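Bench Notes - Chores Log
2 min read
April, by the Vimden workshop bench

We use cookies to remember your reading preferences. Accept | Manage

Picking up where I left off before lunch. The question on the whiteboard is still "can it do a chore yet?" and my answer keeps changing depending on which chore and how generous I'm feeling.

Wiping first. Wiping is fine! The Starkis policy did the flat surfaces all morning and I mostly stopped watching, which I think is the best compliment you can give a wiping robot. It still slows to a crawl near anything tall, and I had to bump the timeout from 90 seconds to 600 so it could finish a full counter (I know, I know, I could do it with a sponge while on the phone). Sorting the fastener bins out in the shop went okay too, until two washers stuck together and it treated them as one for the rest of the run.

Kitchen jobs are where it gets humbling. Anything with a door is really four jobs in a coat - find the handle, grab it, swing it without fighting the hinge, then remember why you opened it. Besson swings the arm too wide and clips its own elbow on the way back. Rulix is gentler but lets go early, so the door drifts and the planner gets confused. I'd take Rulix for now. A dropped door is easier to fix than a bent one, and I'd like to run this on our real break room someday.

Spent the afternoon on the bread task in sim. The roll starts on the board, and the goal is roll in the oven, door shut. I went through the failures from run 528 by hand and tagged them, and most are bad grasps, with the fingers coming down too steep and pinching the board along with the bread. Next biggest pile is the door, see above. 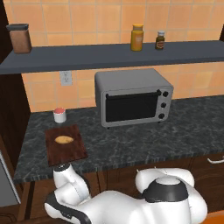 Bread task, sim kitchen. Roll on the cutting board, toaster oven door closed.

To do: soften the grasp angle, try the approach from the front edge of the board, rerun with the same seeds. Also want a version with the board shifted closer to the oven, because I suspect we've been training it to love one exact spot. If anybody has the old door hinge settings from the winter build, please drop them in the shared folder - mine got overwritten.

Left the rerun going at 5:40. Lights are off, the sim box is not, don't unplug it.

Get new bench notes by email. Subscribe to the newsletter.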